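Section 4 Preparing the Produce Cell

4.1 General

This section applies to the two-arm picking cell supplied under the Ulleo program and installed at the Carkdale training store. It covers the checks to be completed before the first picking cycle and after any change to the shelf or table. Only persons who have completed cell induction may carry out this work.

CAUTION: Keep hands and loose clothing clear of both arms whenever arm power is on. Press the stop button before reaching over the table.

4.2 Procedure

1. Press the stop button and confirm that the arm power lamp on the control box is off.
2. Wipe the table surface with a dry cloth.
3. Place the produce crates side by side on the shelf, tilted toward the arms.
4. Place the shopping basket on the table below the crates, within reach of the right arm.
5. Check each cable along its full length for cuts, crushing or tight bends.
6. Release the stop button and restore arm power.
7. Select program 612 and run it at the lowest speed setting.
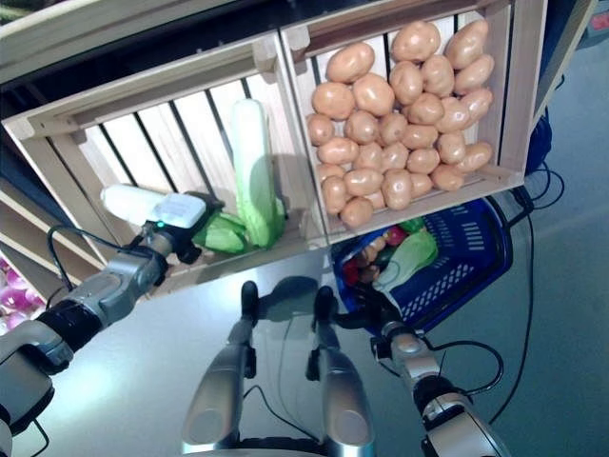
Figure 4-1. Left gripper at the cabbage crate; right gripper at the basket.

NOTE: Leaves may block the view of the gripper sensor. If program 612 reports a sensor fault, stop the cell, trim or move the leaves, and repeat from step 6.

4.3 Routine Care

Inspect the gripper tips every 1000 cycles and replace them as a pair – never singly. Record the work in the cell log. Replacement tips are ordered from Bekorau under part number 1959.

Section revised 8 June 2024.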